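When the robot came to the sample lab
10 November 2018

Witold Żak has worked in the sample preparation lab at Holzer for most of his career. He started on the evening shift, washing glassware, and now runs the day group. Since September part of the bench work has been done by a robot arm, which the staff call Nadano after the name on the crate it came in.

"The first week people stood behind it and watched," he says. "Then they had their own work to do and they stopped watching."

The job it was bought for is dull. Tubes arrive from the plant, have to be moved into racks, logged, and set out for the next step. On a busy day there are 300 of them. Żak says two people used to spend most of the morning on it, and by eleven o'clock their wrists hurt.

"I did that job. You can't think about anything else while you're doing it, but there's nothing in it to think about either. You come home tired and can't say what you did."

The lab was not rebuilt for the change. Management had looked at a closed cell with its own tables and feeders, and the price ended that conversation. The arm works at the same kind of bench as everyone else and has to manage with the same racks and trays.
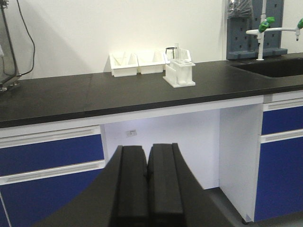

"That was the hard part," says Mathias Wyss, who set up the arm and still comes in on Mondays. "A person sees that a rack is turned a little and turns it back. The arm had to be taught to look first. We had 142 failed picks in the first three days. I wrote them all down."

Most of the failures, he says, came from tubes standing at a slight angle. Others came from glass, which is hard for a camera to see against a pale wall. He changed the approach so that the gripper comes in slower and checks twice. It is now slower than a trained technician over an hour. Over a full day it comes out ahead.

Żak did not like the slower speed at first. "I told him my people could beat it. He said yes, until lunch."

What has changed for the staff depends on whom you ask. No one was let go. The two technicians from the morning job were trained on the Amisia software and now check results and flag the odd ones. One of them is happy with it. The other has asked to go back to the bench for part of the week, and Żak agreed.

"She likes using her hands. I don't see why she should have to sit at a screen all day so that a machine can stand where she used to stand."

There are also new chores. Racks have to be put down in the right place, and the counter has to be wiped and cleared at the end of a shift. People used to leave things where they finished with them. Żak admits he was one of the worst.

He is less sure about the new hires. They used to learn the lab by moving tubes, and in doing that they learned which samples looked wrong. He now has them do two weeks by hand before they are allowed near the software. Wyss thought that was too long and has since changed his mind.

A second arm has been ordered for the Salen site, where Wyss will start work after the winter break. Żak has been asked to go along and talk to the staff there.

"They'll ask me if it's going to take their jobs," he says. "I'll tell them what happened here. I can't tell them what the company will do in five years. I don't know that myself."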